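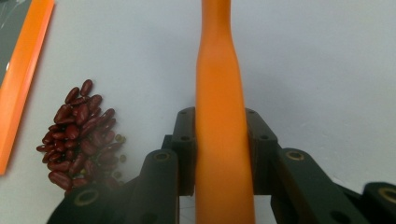
Harkilside Housing Association
Resident Services Help Desk
Ticket 1523: Laundry booking system shows machines as reserved when no booking exists
Category: Shared facilities, online booking
Status: Closed
Opened: January 7, 2023
Handled by: Ásdís Arnardóttir, Resident Services

Summary of the report

A resident of the Boma building reported that the online calendar for the ground floor laundry room showed both washers as reserved every evening for the coming week. The resident visited the laundry room on two of those evenings and found the machines idle. The resident was not able to make a booking, and the door reader did not accept the resident's key tag without one. Three other households in the same building submitted similar reports, which have been merged into this ticket.

The resident asked whether evening hours had been withdrawn. They had not. Evening hours in the Boma building remain as stated in the house rules.

Entry 1. First response

The help desk asked the resident to sign out of the booking page, sign in again, and confirm the building shown at the top of the calendar. Residents who have moved between buildings sometimes remain linked to their former address. In this case the building was correct. The resident supplied a copy of the calendar page, and the same reservations appeared when the page was opened from a staff account.

The reservations carried no apartment number. A normal booking always carries one, although it is hidden from other residents.

Entry 2. Checks on the door reader

Building Maintenance tested the reader at the laundry room door with a staff tag and with a spare resident tag. The staff tag opened the door. The spare resident tag was refused during the blocked hours and accepted at other times. The reader was therefore following the calendar as designed, and no work was carried out on the lock or the wiring.

As a temporary measure, the door was set to open with any resident tag from the Boma building between the hours of 5 and 10 in the evening. A notice was placed on the door asking residents to sign the paper sheet and to limit use to one period per household per evening.

Entry 3. Contact with the supplier

The matter was referred to Groltov, which supplies the booking software. Groltov was given the ticket number, the name of the building and a list of the affected periods. Its first reply recommended clearing the stored data in the web browser. The help desk answered that the fault was present on several devices and on the staff account, and asked that the case be moved to the technical group.

Groltov then confirmed that the reservations had been created by the system itself. They belonged to a recurring maintenance block entered in October, when the drain in the laundry room was replaced. The block had been given an end date, but the end date was lost when the calendar was moved to the new version of the software. The system treated the block as having no end and began to renew it one week at a time.

Entry 4. First correction and return of the fault

The help desk deleted the maintenance block from the staff account. The calendar cleared at once, and the resident who opened the ticket was able to book a washer for the same evening. The ticket was marked as resolved.

The reservations came back overnight. The resident reopened the ticket and noted that the confirmed booking had been canceled without any message being sent. The help desk apologizes for this. The ticket should have been kept open until the calendar had passed through one nightly update.

Groltov explained that deleting the block removes only the periods already on display. The rule that produces them is kept in a separate list, under Facility Settings, and must be ended there first. This step does not appear in the staff manual for the new version.

Entry 5. Second correction

The following steps were carried out from the staff account, in this order:

1. Open Facility Settings and select the laundry room.
2. Open the list of recurring rules and find the rule marked Maintenance.
3. Enter an end date in the past and save.
4. Return to the calendar and delete the remaining blocked periods.
5. Restart the link between the calendar and the door reader.

A total of 133 blocked periods were removed, most of them in future weeks that residents could not yet see. The calendar was checked on the next two mornings and remained clear. The door reader was then returned to its normal setting and the paper sheet was taken down.

Entry 6. Other buildings

The same list of rules was reviewed for every laundry room managed by the Association. One further rule without an end date was found, for the drying room in the Mathebula building. It covered early morning hours only, and no resident had reported it. The rule has been ended in the same way.

The rules for the guest apartment and the meeting room were also reviewed. No faults were found.

Entry 7. Fees and lost bookings

Residents of the Boma building were charged missed booking fees in 17 cases during the affected period. These arose where a booking was canceled by the system and recorded as unused. All of the fees have been reversed and will appear as a credit on the next rent statement. Residents do not need to apply. Any resident who used a commercial laundry during this time may send the receipt to the help desk, and each request will be considered individually.

Information for residents

If the calendar shows a machine as reserved and the machine is not in use 15 minutes after the start of the period, it may be used by another household under the house rules. The door reader will accept a tag from the same building once those 15 minutes have passed. If the tag is refused, please report the building, the date and the time of the attempt. The number printed on the back of the tag is also helpful.

Closing note

The resident confirmed that bookings are being accepted and kept. Groltov has been asked to add the end date step to its staff manual and to restore the cancellation message. The second request remains open with the supplier and is being followed under a separate ticket.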